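Lesezeit: 2 Min.

Suche Suchbegriff eingeben

So, kleiner Thread aus der Kantinenküche von Skerker, weil mich ständig Leute fragen, wie das bei uns jetzt so ist mit der Automatisierung.

Seit Mai läuft bei uns die Planung mit Evau. Zwei Arme sollen in der kalten Vorbereitung mitmachen, geübt wird erst mal nur in der Simulation. Wir sind vier Leute in der Frühschicht und durften von Anfang an reinreden (war nicht selbstverständlich, danke Fathima Gamage!).

Am Bildschirm üben sie mit Pfanne, Brett und Aubergine. Ich hab drei Abende danebengesessen und dauernd gemeckert: So legt doch kein Mensch sein Brett hin! 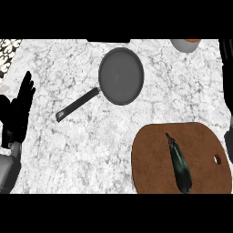
Was wird dann aus den Leuten in der Vorbereitung?

Unsere Stellen bleiben, aber die Aufgaben verschieben sich: weniger Schnippeln, mehr Abschmecken, Ausgabe und Kontrolle.

Klingt nett, macht mir aber auch Bauchweh. Beim Gemüse hab ich meine Ruhe, an der Ausgabe quatschen mich alle voll 😅 Und wer zahlt mir die Schulung, wenn die nach Feierabend liegt? Da warte ich noch auf eine Antwort.

Bei Kolano drüben haben sie den Dienstplan gleich mit umgebaut, zwei Kolleginnen fangen jetzt um halb sechs an. Das will ich hier bitte nicht!

Nächste Runde mit dem Betriebsrat ist schon angesetzt, ich schreib dann hier weiter.

Kontakt | © Yoo | Nach oben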